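**Shirt folding morning draws a small crowd at Zoranthorpe**

Blue shirts were the order of the day at the Zoranthorpe workshop, where folding got under way at 8 – green cloth on the table, tea on the side.

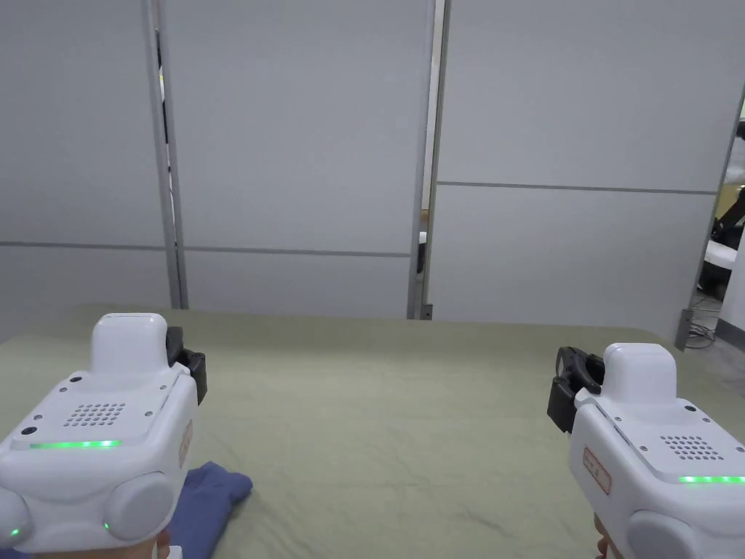 *Page last changed: April, 15:05*

Severino Ortuño, who runs the sessions for Clideck, wants a neat fold in 5 moves. Sleeves first, then hem. "Collar is where people go wrong," he said.
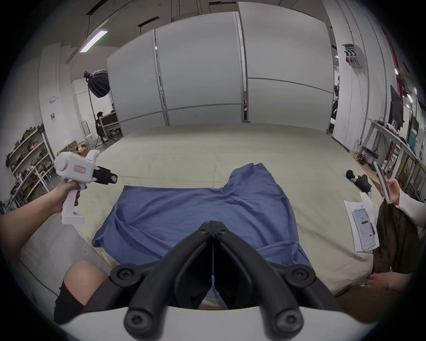 Blue shirt on the padded platform, printed sheet alongside.

Plenty of creases still to deal with. Ortuño's tip – pull the hem straight before anything else, dont fold over a ruck.
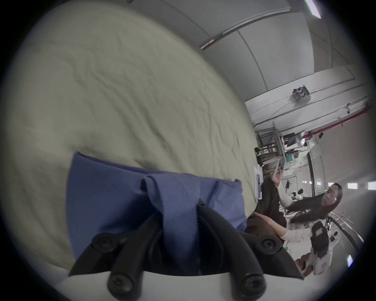
Last edited 15:40, typo in venue name fixed

Almost 15 people have put there names down for the next one, to be held at Çınar. Shirts again, then towels. Bring your own if you like, cotton is best.

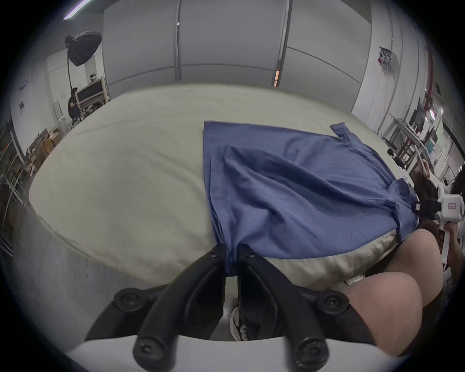
## Next session

Çınar, upstairs room, 5pm. Places through the Clideck desk. Pranach date to follow.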